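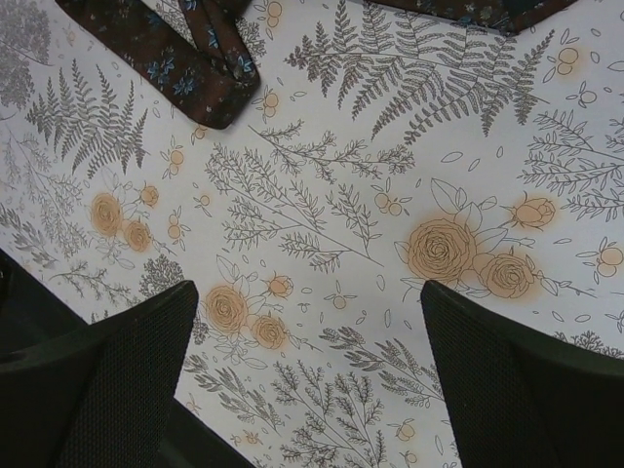
4.3 Finger comparison on soft items

The second set of trials compared two finger designs on folded and loosely gathered fabric. The Droretti fingers are straight and have a smooth inner face. The Takura fingers taper toward the tip and have a textured surface. Both fit the same parallel gripper without an adapter, so the arm, the controller and the hand camera stayed the same throughout. Swapping a pair took nine minutes, most of it spent on checking the closed position.

We ran 50 grasps per finger type on each of six fabric items, using the pick policy from Section 3 without retraining. The policy had been trained on 2,429 demonstrations collected with the Droretti fingers. This gives the Droretti pair an advantage that we did not try to remove. A grasp was scored as good if the item left the table and stayed in the grip until the arm reached the drop point. Grasps that picked up the tablecloth along with the item were scored as failures and logged separately.

The tablecloth was a harder test than we had planned for. In pilot runs on a plain gray mat, both finger types did well enough that we could not rank them. We then moved to a white cloth printed with line drawings of ferns and sprigs and with peach-tinted roses. From the hand camera (Figure 6), the printed flowers on the cloth compete with the small floral print on the brown fabric, and the dark fingers take up both lower corners of the view. With either pair the fingertips remain in view while the gripper is open, and the policy can use them as a reference for how far it has to travel.

The Takura fingers did better on thin hems, where the narrow tip could get under the edge. The Droretti fingers did better on thick folds. Their wider face held more layers, and the item twisted less during the lift. On items folded into a band, the difference between the two was within what we saw between repeat runs on separate days, and we do not rank them there.

Most failures with the Takura pair came from closing too high. The tips sit slightly lower in the camera view than the Droretti tips do, and the policy seems to read this as being closer to the table. Lowering the approach height by hand fixed many of these cases, but we report only the uncorrected runs. Cloth pickup was the main failure for the Droretti pair, mostly on the lightest item.

Dehua Guo scored all trials from the recorded video. Svetozár Polák rescored a subset without being told which fingers were in use, and the few disagreements were all over items that slipped close to the drop point. We counted those as failures. The Meng controller settings used for both pairs are listed in Appendix B.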